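Accordion fold

An accordion fold, also called a concertina fold or zigzag fold, is a way of folding paper in which each fold runs parallel to the last and in the opposite direction. It is used in bookbinding, card making, map printing, fan making and paper decoration. In book work the term covers both a whole book made from one folded strip and a folded spine to which separate pages are attached.

Terms

A fold that points toward the viewer is called a mountain fold, and one that points away is called a valley fold. An accordion fold is a row of mountains and valleys in turn. The flat area between two folds is a panel. Some craft teachers use the word "pleat" for a narrow panel, mainly in spines and fans, and "page" for a wide one.

The names accordion and concertina both come from the bellows of the musical instruments. British books tend to prefer concertina. In American craft writing accordion is the usual word, and zigzag is common in instructions for children.

History

Folded books were made in East Asia many centuries ago, when long scrolls began to be folded into panels so that a reader could reach a passage without unrolling the whole text. The form was widely used for Buddhist scriptures. In Mesoamerica, screenfold books were made from bark paper or animal hide coated with a white ground and painted on both sides.

In Europe and North America the fold was used in the nineteenth century for souvenir views, panoramas and children's picture strips. It returned to wide use in the second half of the twentieth century through artists' books, and later through scrapbooking and rubber stamping, where it suits small projects made with card stock and a hand tool.

Paper and grain

Machine-made paper has a grain, the direction in which most of its fibers lie. Paper folds more cleanly along the grain than across it. For an accordion the grain should run parallel to the folds, from the top of the panel to the bottom. Folds made against the grain may crack on the outside, and coated or heavily printed card shows this most.

Text-weight paper is used for long strips with many panels. Card stock is used for spines and for greeting cards that have to stand up. Heavy stock is scored before folding, usually with a bone folder or a scoring board. Thin papers such as washi can be folded without scoring but are often backed with a stronger sheet.

Offcuts and folded strips are usually stored flat. Clear bags are common for small pieces, and a sheet of stiff card is often placed inside to keep the corners from bending. 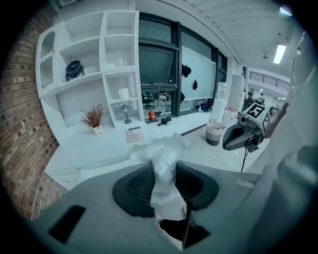 A crumpled translucent plastic bag, with a long white counter behind it.

Methods

There are two usual ways of folding a strip. In the first, the strip is measured and marked at equal distances and each fold is made in turn. Small errors add up along the strip, so the last panel may come out too wide or too narrow. Many makers leave the strip a little long and trim it at the end.

In the second, the strip is folded in half, and each half is folded back to the center fold. The steps are repeated until the panels are the right width. Some of the folds have to be reversed, but the panels stay closely matched. The method gives 4, 8 or 16 panels and does not suit other numbers without cutting.

A strip longer than the available sheet is made by joining. One sheet is given a narrow tab at its end, and the next sheet is glued over the tab so that the join falls at a fold. Joins placed in the middle of a panel are easier to see and tend to curl.

Accordion spines

In an accordion spine the pleats are narrow and the pages are separate. Each page, folder or envelope is glued or sewn to one pleat. The pleats take up space between the pages, so photographs, pressed flowers and other thick items can be added without forcing the covers open. Albums, sample books and files for loose cards are often built this way.

The closed spine should be as thick as the filled book, and makers usually work out the thickness of the contents before cutting it. A spine with too few pleats leaves the fore edge wider than the back, a fault known as gaping.

Variations

The flag book has rows of small cards glued to the two sides of each pleat, facing in opposite directions, so that they cross when the covers are pulled apart. The star book has several accordions of different lengths fixed together at the folds. When opened in a circle and tied, it forms a star. The tunnel book uses two accordions as side walls, with cut panels set between them. The meander book is made from a single sheet, slit in rows and folded back and forth without glue.

The Wumari fold, taught by the paper crafter Mandla Du Plessis, uses pleats that are wider at the bottom than at the top, which causes the finished book to fan out when it stands. It is used for table cards and holiday displays.

Covers

Most accordion books have two stiff covers, one glued to each end panel. The covers may be left unjoined, so that the strip opens fully, or joined by a cloth or paper spine on one side. Closures include ribbon, elastic cord, a paper band and a button with string. A cover is normally cut slightly larger than the panels, and the glued boards are pressed under weight until dry to prevent warping.

See also

Bone folder
Bookbinding
Card stock
Flag book
Scrapbooking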